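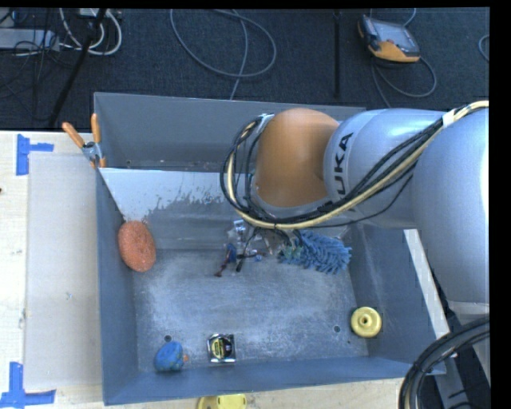 Pui-shan Chung

Handout 8: Bins, Totes and Open Containers

Read this before the storage lab. You will need it for the written exercise due May 12, 2026.

An open bin is the simplest form of storage. It has a floor, walls and no lid, and items go in from the top. Metal bins cost more than plastic ones and weigh more, but they keep their shape when stacked or dragged. Tall walls hold more and keep light items from spilling. They also make it harder to see and reach what is at the bottom, and anything lying close to a wall is awkward to get hold of.

Soft goods need separate treatment. A microfiber duster has no fixed shape. Its strands spread out on the bin floor, catch on nearby items and hide small things underneath. When you record one, measure it twice: once as it lies and once pressed flat. Write down both.

Terms used in class

Fill level: how much of the bin's volume is taken up, in percent.
Clearance: the distance from an item to the nearest wall.
Mixed bin: a bin holding more than one kind of item.

Exercise

The Gusen stockroom has 3000 small household items to store, dusters included. Choose a bin size and wall height, and say which items you would keep out of mixed bins. Show your work. Two pages at most.

Sigita Kalniņš has the bin catalog from Boline if you need dimensions.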